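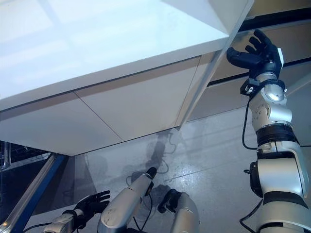

Customers have been asking for a plain statement of fees before they place an order, according to Bilero's client desk, and too many of them only saw the full cost of a trade once it had gone through.

Bilero will change the way it charges for buying and selling digital coins from March. The trading platform, based in Plarnholm, is replacing its sliding scale with one flat rate for all account holders. The full charge will be shown in pounds on the order screen before a trade is confirmed.

The minimum order drops from 1000 pounds to 300 pounds. Orders above 2000 pounds will still need a second confirmation by text message.

The new rate covers the 804 trading pairs now listed on the platform. Pairs with very low turnover may be withdrawn later in the year, and holders will be told by email before any pair closes.

Customer coins will continue to be held by Thorlacius, a separate custody firm. Storage terms stay the same and existing balances do not need to be moved.

Orders placed under the old scale and still open when the change takes effect will be charged at whichever rate is lower. Standing weekly orders will carry over without any action by the customer.

The support desk will stay open until 8pm each Friday during the changeover. Customers in Mostum can also use the local branch counter.

The price of digital coins can fall as well as rise, and customers may lose all the money they put in.

Ends

Notes to editors: the full table of charges is available from the Bilero press office on request.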